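Local History: Reading a Settlement
Course handout, unit 4: Early settlement and place names
Revised 2023-04-05

Read this before the map session. Bring the parish map extract, a soft pencil and the glossary sheet from unit 3. The main case is Sketalness, a village on a low ridge above the Trema, with some comparison to its neighbor Mowat.
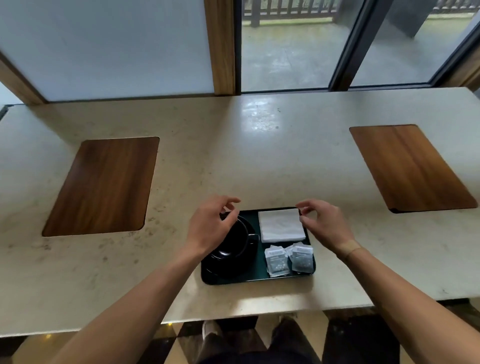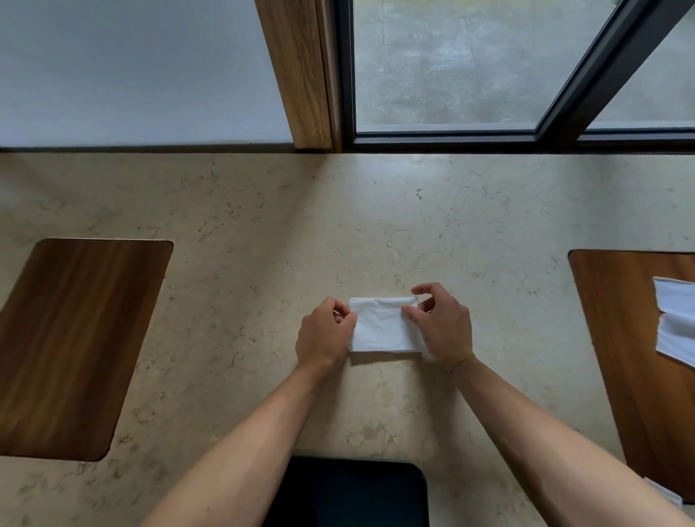

By a window: a tea tray on the counter (first), folding a napkin (second).

1. Where the first farms stood

The parish of Sketalness covers 3083 acres, and less than a third of that is good plowland. The rest is rough grazing on the hill and wet meadow beside the river. If you shade the three kinds of land on your extract, you will see that nearly all the older farm sites lie along one line, between the hill grazing and the meadow.

This line is the spring line. Rain falls on the sandstone cap of the ridge, soaks through, and comes out where the sandstone meets the clay. A farm built here had water at the door, dry ground for the house, and short walks to both kinds of pasture. The same pattern appears in many upland parishes, so learn to look for it before you look at anything else.

The valley floor was a different matter. The Trema floods most winters, and before the banks were raised it spread across the whole meadow. The meadow was valuable, but for hay and summer grazing. No house is marked on it on any map before the turnpike period. One barn is, and it stands on a slight rise that the field book calls the Holm.

2. The names

Place names are evidence, but weak evidence when taken alone. Always work from the earliest spelling you can find. A modern spelling may have been tidied up by a clerk or a mapmaker who guessed at the meaning.

Sketalness. The last part is usually explained as "headland" or "nose of land," which suits the way the ridge ends above the river bend. The first part is disputed. Older parish histories treat it as a personal name. There is no early spelling to support that, and you should mark it as unproved in your notes.

Skavum. Now a single farm at the north end of the parish. It appears as a separate township in the oldest tax list and had its own open field. By the time of the first estate survey it had shrunk to two households. The ending may be an old plural form meaning "at the" something, but the first part has not been settled.

Mowat. The next village downstream. The name is also found as a surname in the district, and it is not clear which came first. Do not assume that a family gave its name to a place – it often went the other way.

Trema. River names tend to be older than village names, and this one has no agreed meaning. Leave it alone in the written exercise.

3. Township, manor and parish

Students mix these up every year, so here are short working definitions.

Township: the farming community and the land it used. It had its own fields and managed its own common.

Manor: a unit of lordship. It held a court, collected rents and kept records. A manor could cover several townships or only part of one.

Parish: a church unit, which supported a priest through tithes. Later it also took on poor relief and roads.

In our case there was one parish, two townships (Sketalness and Skavum) and, for most of the medieval period, three manors. The smallest manor held land in both townships and also a mill in Mowat. When a document says "the men of Sketalness," check which kind of unit it is talking about. A manor court roll will leave out anyone who held from a different lord, even if he lived next door.

4. Counting people

There is no population count for the early period. What we have are lists made for other purposes, and each one leaves people out.

The tax list names householders who had enough goods to be taxed. It gives 71 names for the parish as a whole. Poor households are missing, and so are wives, children and servants, except for a few widows who paid in their own right. Multiplying by a fixed household size is common in older books. If you do it, state the multiplier and say why you chose it.

The parish registers start later and record baptisms, marriages and burials. They are good for showing change over time. There is a gap of several years in the middle of the first volume, where the pages were lost to damp before the volume was rebound.

The highest census figure for the parish is 2151, reached when the quarries and the weaving trade were both busy. After that the number fell in every census until the quarries had closed. Compare this with the earlier lists and you will see how late the growth was. Most of the stone terraces in the village street belong to a fairly short period, and they can give a false idea of the age of the place.

5. The common and its enclosure

The hill grazing was shared until the enclosure award. Each farm had a fixed number of sheep and cattle it could turn out, called stints. The manor court fined people who went over. These fines are useful to us, as they show who was keeping stock and in which season. The February courts deal mostly with broken walls and blocked ditches, the summer ones with animals.

The award divided the common into straight-sided allotments. On your extract these are easy to pick out on the upper part of the hill. The fields near the spring line are smaller and curved, and several have the long reversed-S shape left by ox plowing. Mark the boundary between the two kinds of field. It gives you a fair idea of how far farming had reached before the award.

Cottagers who could not prove a legal right got nothing. The award lists 12 claims that were refused – no reasons are written down. Some of those families turn up later in the quarry wage books.

6. Sources for this unit

Copies are in the course box. Please return them in order.

Estate survey, with plan (photocopy, two sheets)
Manor court rolls, selected entries in translation
Tax list, transcript only
Enclosure award, schedule and map
Field book for the Skavum holdings
Census summary table

The survey plan was drawn with south at the top. Turn it around before you compare it with anything. Its scale bar is in customary perches, which were longer than the standard perch, so distances will come out wrong if you use the modern figure.

7. Map exercise

Work in pairs. Use pencil only.

a. Shade the plowland, hill grazing and meadow.
b. Draw in the spring line and circle every farm within 200 yards of it.
c. Mark the probable edge of the open field at Skavum. Use the field book as well as the plan.
d. Trace the old road to Mowat. It does not follow the turnpike, and for part of the way it survives only as a hedge line.
e. Find one farm that does not fit the pattern and write down a possible explanation.

8. Written work

Write up to 200 words on one of the following.

What can the tax list tell us about the difference between Sketalness and Skavum, and what can it not tell us?

Why did the valley floor stay empty of houses for so long?

How far should the enclosure map be used as evidence for the medieval landscape?

Give a source for each statement of fact. A reference to the document and the entry or page is enough. Web pages may be used for background but should not be your only source, and family tree sites should not be used at all for this unit.

Reading for unit 5: the two court roll extracts on the mill, and the section of the glossary from "messuage" to "toft."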